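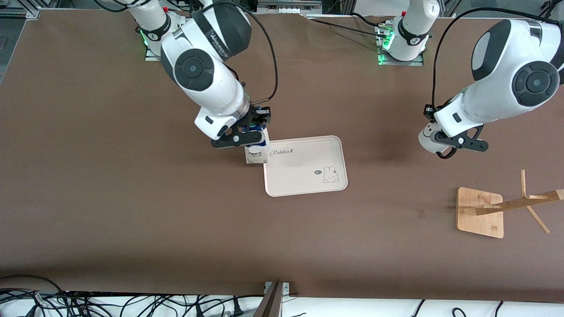 Sourdough too sour after a week in the fridge?
Posted by Sumaiya Wanigasekara, Sun 15 December

Hi all! I keep my starter in the fridge and bake on weekends, but I was visiting my sister and skipped one, and the loaf I made yesterday was so sour my kids wouldn't touch it (my husband ate it with jam and was very polite). I fed it once before mixing, left it on the counter overnight, same flour as ever. Do I have to throw the starter out and begin again? I've had this one going since May and I'd hate to lose it!

Sebastián Palma
No, don't throw it out! Mine has sat for a month and come back fine. Pour off the dark liquid if there is any, keep one spoonful, and feed it twice a day for two or three days before you bake. One feeding isn't much after a long rest. I'd also cut the overnight rise short, mine gets really tangy if I sleep in. For a batch weighing 1252 grams I only use 44 grams of starter and it still rises great, just slower.

Shanthi Pramanik
I like it sour lol. Try it toasted with cheese.

Cosimo Costa
What Sebastián said about feeding, yes. Is your kitchen warm though? I moved my bowl away from the stove and that helped me more than anything else did. Also if you're using whole wheat, try half white for a loaf or two and see if the kids come around.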